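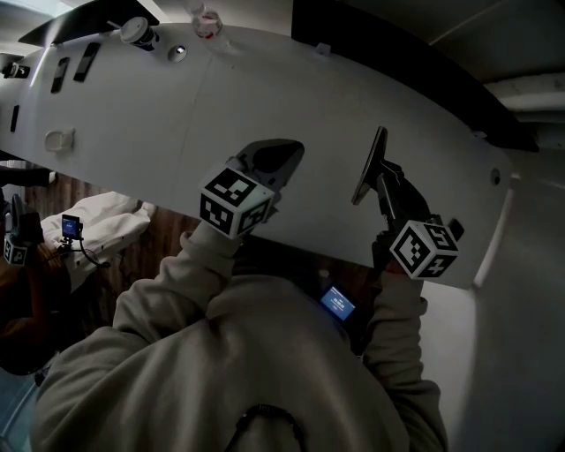

Both arms up, at the big white curve.

About us

Hi, I'm Jade Marsden, and I run Fondier with Aravind Thomas and two dogs who mostly get in the way. We look for lost pets. Dogs and cats are the bulk of it, then rabbits, ferrets, a fair few birds, and tortoises, which get further than you'd think! We're based in Cindville and we cover the whole of the valley up to Brornska, plus the farms past it if the road is open.

People ask where the name came from and it's not much of a story. Fondier was my nan's racing greyhound, who never won anything and slept on her bed for most of his life. I had a form to fill in, the form wanted a business name, and he was looking at me from the photo over the desk.

How we got started

I was a vet nurse at the Panyasiri Road clinic for 11 years. In a job like that you end up as the person behind the counter when somebody comes in with a stray wrapped in a towel, and you're also the person who answers the phone when the owner rings in tears, and quite often those two things happen on the same afternoon and you're the only link between them. I used to keep a notebook. Left side for found, right side for missing. I matched a ginger tom to his family once from the nick in his ear and went home absolutely buzzing.

Then my own dog went. Biscuit was a nervy little kelpie cross and she bolted on a night of fireworks, straight over a side gate I'd have sworn she couldn't clear. I did everything wrong. I drove up and down calling her name out the window, I got half the street to do the same, and I've since learned that a frightened dog will hide from a mob like that, even when the mob includes the person who feeds her. She was missing for 9 days. Aravind, who I didn't know at all back then, had seen her twice near the old cannery and worked out she was coming through at the same time each evening. He rang the number on my poster and told me, very politely, to stop yelling and bring a camp chair and some roast chicken.

So I sat there on the ground beside the chair (I couldn't sit still in it) with my back half turned, and she came out from under a loading dock and put her nose in my sleeve. I bawled. Aravind stayed in his ute so he wouldn't spook her, and I think I thanked him through the window for twenty minutes.

We started helping other people that winter, on weeknights, using his ute and my phone. By the following July I'd dropped back to casual shifts at the clinic, and then I stopped altogether.

Who we are

Me first, then. I do the phones, the posters, the microchip checks and all of the talking. If you ring before breakfast you'll get me with toast in my mouth. I still hold my nursing registration, so if we find your animal in a bad way I can do the basics on the spot and let the clinic know we're coming.

Aravind does the tracking and the traps. He grew up on a sheep property, he's patient to a degree that I find a bit alarming, and he'll read a muddy creek bank the way I'd read a menu. He built our large dog trap himself, after we borrowed one that clanged so loudly it scared off the dog it was meant to catch. He doesn't love being photographed or written about, so I'll leave him alone after this paragraph.

Pickle is a spaniel and she's our scent dog. She trained for 13 months before we took her out on a real job, and she works for a squeaky hedgehog toy that has been sewn back together more often than I care to admit. Biscuit is retired from everything, including getting lost.

What we do

When you call, I'll ask you a lot of questions and some of them will sound odd. Does your cat like the neighbour? Which way does your dog pull when you leave the house? Has anybody moved furniture? I'm trying to get a feel for where your animal would go if it had the choice, and it helps a great deal if you tell me the embarrassing bits too. If the kids left the door open, or you had a row and forgot the gate, I won't tell a soul and I've heard it before.

After that it depends on who's missing. For an indoor cat we nearly always begin at your own place, with a torch, on our bellies. Under decks, inside the neighbour's shed, up in the roof space, behind the hot water system. For a dog we'll put together a map of sightings and get posters up the same day. Ours are big and bright with very few words, so that a driver can read one at the lights. For birds I'd ask you to get your other bird's cage outside, if you've got one, and to play recordings of your house. Telly, dishes, whatever it normally sounds like.

Pickle comes along when there's a decent trail and you've got something that smells only of the missing pet. A blanket from a shared bed is no good to her, sadly.

We also do the slow stuff. We'll set feeding stations and sit up with them, night after night if that's what it takes. Aravind once spent most of a cold week watching a bowl of sardines behind the Brornska footy oval, and the cat who turned up was somebody else's missing cat. (We got ours in the end as well. She was in a piano shop.)

What we charge

The phone call is free, and I'll stay on as long as you need. A visit is a flat $100 inside Cindville, and that covers the search, the posters and any follow-up chats. Further out we add petrol. If money is tight, please say so and we'll sort something out. I'd much prefer that to finding out later you'd waited until payday to ring.

We don't take rewards. If you've offered one and we're the ones who find your pet, give it to whichever shelter you like, or buy Pickle a new hedgehog.

What we won't do

We don't chase. It's hard to stand still when your own dog is right there across a paddock, and I know exactly how hard, but I'm going to ask you to do it. We don't go onto private land without a yes from whoever lives there. If you think your animal has been stolen we'll help you get your paperwork and photos together for the police, but we're not going to knock on someone's door for you, and we don't get involved in arguments about who keeps the dog after a break-up. We've been asked more than you'd imagine.

I also won't promise you a happy ending. Most of our searches finish with a grubby animal on a couch, and some don't. If we find something sad I'll ring you myself, and I'll tell you plainly, and if you'd like me to come round then I'll come round.

Before you ever need us

Check the phone number on your pet's microchip. Do it tonight, if you wouldn't mind! So many of the chips I scanned at the clinic led to a number that had been disconnected, or to a breeder two states away, or to an ex. Take a clear photo of your animal side on, standing up, with any odd markings showing, because the sleepy ones where they're curled in a ball are gorgeous and completely useless on a poster. Keep a worn T-shirt or a bit of their bedding in a zip bag if you've got a runner.

And learn your neighbours' names. The person three doors down who puts the bins out at dawn is worth more to me than any gadget going.

Getting in touch

If your pet is missing right now, ring, don't email. The phone's on from 6 am until 10 pm, and if it goes to message leave your suburb, the kind of animal and the time you last saw them, and I'll call you back. Leave a dish of their usual food by the door they use and ask everyone at home to keep their voices down.

If you've found somebody else's pet, you can ring too. Pop them somewhere quiet with water, and hold back one detail when you post about them online (collar colour, a white toe, anything like that) so we can check that the right person gets them back.

For everything else, there's the contact form. School talks, poster templates, lost budgie advice, all of it comes to me. Pickle's happy to come to schools. Biscuit will stay home.

Jade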